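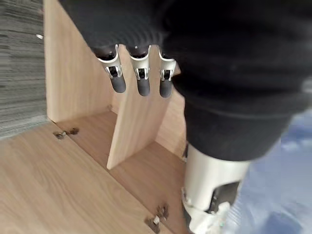 3 min read

Figure 2. Upright wooden divider panel, with its top edge in view.

4. What people did with their dividers

I went into this part of the work expecting it to be the dull bit. The earlier sections deal with how the 40 households in Bravville and Grermont shared out cupboard space, and I'd assumed that once a divider was in (a plain upright panel of wood, the general sort of thing in Figure 2) the arguing would be over and there would be little left to write down. I was wrong, and quite happily so, as the diaries got much livelier from April onwards.

We ended up with 203 diary entries that mention a divider by name or by some pet name. I read all of them twice, first for who was complaining and then for what they were complaining about. The commonest grumble by a long way was creep. Someone puts a tall packet on their own side, it leans, and within a week it's resting on the panel with its top hanging over into next door. Does that count as crossing the line? Most of the people who wrote about it thought it did, though hardly any of them said so out loud at the time. They nudged it back. One diarist nudged the same bag of rice every evening for most of a month before mentioning it to her flatmate, who hadn't noticed a thing.

Then there is the top edge, which I hadn't planned to study at all. I'd been treating the panel as a line on a drawing, with a left and a right and nothing in between, but a panel has a thickness, and people use it! Keys were balanced there, and teabags, and a shopping list folded over like a tent. In the interviews I started asking whose space the top was, and I got a lot of long pauses. Several people told me it was for things that "hadn't been decided yet", a phrase I liked so much that I took it as the name for the whole group in the coding (see Table 3).

4.1 Low and high panels

The Farahani method, which I follow for most of this paper, sorts boundaries by how easy they are to get past. I've kept that but split it a bit further, between panels you can reach over without thinking and panels where you have to lift your elbow. It sounds like a silly thing to separate. But the households with low panels wrote far more about borrowing, and they wrote about it in a cheerful sort of way, while those with high ones tended to ask first and then record that they had asked. I can't say the height caused it. People who wanted a high panel may well have been the asking kind to begin with, and we let every household pick its own, something I'd change if I ran this again.

Shared fridges are left out here. We did try, but the Manex shelf inserts we bought kept sliding about and the diaries for those weeks are mostly about the inserts.

4.2 When the panel came out

Towards the end I asked each household to take the divider away for a fortnight and carry on writing. I'd expected the two sides to mix fairly quickly. In most homes they didn't, and tins stayed in their old rows with a bare strip down the middle where the wood had been, and one couple told me they felt rude putting anything in it. Student houses were the exception (everything had merged by the second weekend, and two of them asked for the panel back). I return to that bare strip in Section 5, where I compare it with the tape lines used in the office kitchens.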